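Gritcombe Community Help > Home and Repairs > Furniture > Question 136

Ask Browse Topics Sign in

Water rings on an old wooden table, sand or not?

I bought a second-hand table when I moved to Gritcombe and it has three white rings from hot cups, and one dark mark near the corner. The seller told me the finish is probably shellac, but he was not sure. I would like to keep the colour. Must I sand the whole top, or is there a more gentle way? I rent a small flat, so I cannot make much dust.

Asked January 19, 2018

Answer 1 (4 people found this helpful)

Please do not sand yet. White rings are normally moisture in the finish and have not reached the wood. First find out what finish you have. Put a drop of methylated spirits in a hidden place under the edge and wait one minute. If it becomes sticky, it is shellac, and you should keep all alcohol away from the rings unless you have practised before.

For my own table I used a soft cloth and a little furniture oil, rubbing along the grain, and left it overnight. Two times was enough for the white marks. The dark one is a different matter — it is often in the wood itself, and I have only made mine paler.

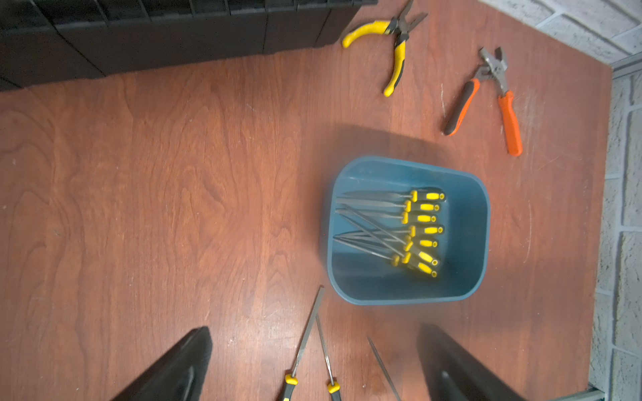
Reddish-brown top with a swirling grain, pliers and a blue bin on it.

If your grain turns in circles like this, rub very lightly, for there is no single direction to follow. Wax it after, and wait a day before you put anything on it.

Answer 2

Mayonnaise. My aunt in Losgate did it always. Leave it for the night and wipe.

Answer 3

I agree with the first answer, but test the oil also in the hidden place, because it can make some timber darker. My tin of wax cost 26 dollars and I have used it for nearly 3 years.

Contact us | © Gritcombe Community Help | Back to top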